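We use cookies to remember your reading preferences. By carrying on you accept this. Accept / Manage settings

4. Boards, pegs and where people leave the bits

I should own up early in this section that I came to peg boards sideways. I started out wanting to write about jigsaws (and I still might!), but every workshop I visited had some kind of assembly board knocking about, and the boards kept pulling me in. They're such plain things. You get a flat sheet, a few plates with holes in them, a handful of parts that go in the holes, and that's your lot. And yet two people can spend half an afternoon arguing over how one should be laid out, which is more or less how this paper began.

The arguing mostly happened in Ciltville, where I was sitting in on the Prieto sessions, a run of evening workshops on laying out small parts. My question was a modest one. When a board has fixed places for some of its parts, what happens to the parts that haven't got a place yet? I'd expected people to line them up along the edge, the way you'd set out cutlery. Hardly anyone did. They drifted into the gaps between the plates, and they stayed there until somebody needed the space.

I find this interesting because a gap on a board is doing two jobs. It keeps the plates far enough apart that you can get your fingers in, and it's also the nearest bit of spare table. Once it fills up with odds and ends you've lost the first job to the second. Szymon Kubiak and I went back and forth on whether that counts as untidiness, and I've come down on the side of saying it doesn't, or at least not straight away. Small clear pieces are the worst for it, in my view. A coloured peg on a white surface shouts at you, but a clear one just sits there and lets the white show through, and you only find it with your sleeve.

Figure 7 has the sort of layout I mean, with blue parts on a white board, pegs standing in a small plate and a few tiny clear pieces beside them.

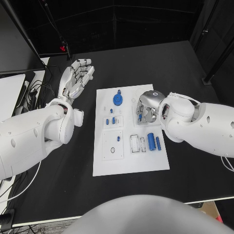 Figure 7. Assembly board with blue pegs and a gear-like disk; small clear pieces lie on the board near the pegs.

Szymon Kubiak thinks I'm making too much of the gaps, and told me so over a very long lunch. His view is that people put small pieces down wherever their hand happens to be when they stop needing them, and that a board with no gaps at all would simply have its odds and ends piled on top of the plates. "You'd get the same mess," as he put it, "only taller." He'd also like it noted that he lines his own up along the edge.

I think he's half right. Where the hand stops clearly matters, and I can't separate that from the shape of the board with the notes I've got. But I'd still hold out for the gaps mattering too. In the November sessions we swapped to the Tirkix layout, which has its plates pushed closer together, and the loose pieces ended up at the sides far more often. That might be the spacing. It might also be that the November lot were a tidier bunch (they did bring their own biscuit tins), and I'd want to run it again before leaning on it.

A word on colour, as it came up in nearly every conversation. People liked having all the parts in one colour and the board in another. It makes the board easy to read from across the room, and you can tell at a glance which parts are still out. What it doesn't help with is telling one small part from the next. Two pegs of the same colour and nearly the same width are a proper nuisance, and I watched grown adults try one in hole after hole before giving in and holding the pair up side by side. A mark on the top of each peg would fix it. So would a little outline drawn on the board to show where a part belongs, though faint outlines got ignored a good deal, particularly under the strip lights we had at Flundbridge.

My own preference, for what it's worth, is to give the odds and ends a plate of their own with a shallow lip round it, close to the middle, where hands already go. I tried one made of card and it lasted a single evening. The pieces did stay in it, mind you, right up until somebody leaned on the corner. The next version has a proper base, and I'll come back to it in Section 5.

Related items
Sorting trays and the problem of the last compartment
Why we stopped labelling the drawers
Notes from the Flundbridge evenings, part 2
Shallow lips, deep lips: a short comparison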